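Galli hand-wind running fast after service — magnetized or hairspring?

gvilla
Got a Galli three-hander back from service in September and it has gained ever since. The timegrapher shows +38 s/d dial up, +41 dial down, +29 crown down. Amplitude 285 flat, beat error 0.2 ms. Paid 600 for the watch and nearly half that again for the service. Demagnetize first or send it straight back?

P. Rana
Demagnetize first. It takes a minute and rules out one variable. Positions that close together with good amplitude don't suggest a fault in the escapement.

tiziana_p
Disagree. A magnetized hairspring usually gives you more than 38, and often erratic. Steady gain in every position with healthy amplitude is regulation. Whoever serviced it left the regulator too far toward plus.

P. Rana
Mild magnetization can be perfectly steady. I had a Trekness field watch at +45 in all positions, dropped to +4 after one pass through a cheap blue demagnetizer. Nothing else was touched.

gvilla
Compass test: needle moves slightly with the watch on top. Inconclusive?

tiziana_p
Inconclusive. A steel case or a steel bracelet end link will do that. Take the movement out or ignore the result.

mbenedetti
Before anyone touches the regulator, look at the coils under a loupe. If two are stuck together with oil the effective length is shorter and it gains. Common after a careless service. Also check lift angle on the machine — 52 degrees is the default and the older Galli calibers are not 52. It won't alter the rate reading, but your 285 may not be 285.

gvilla
Back off. Coils look concentric and separate, no oil visible. Ran the demagnetizer twice anyway. Now +31 dial up. Cleared the kitchen table to do it.

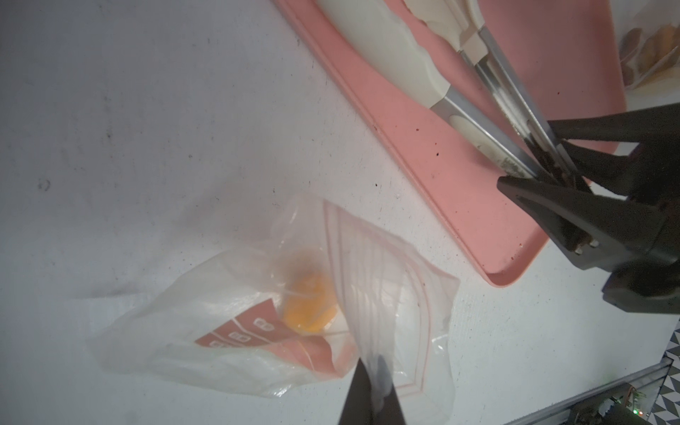 White tabletop and the pink cutting board.

P. Rana
So seven seconds of it was magnetism.

tiziana_p
Or seven seconds was the mainspring being at a different state of wind. Did you fully wind before both readings?

gvilla
No. Second reading only.

mbenedetti
Then the two numbers can't be compared. Wind fully, wait an hour, measure all positions, repeat at 24 hours and post both sets. If it's still over +25, use the warranty.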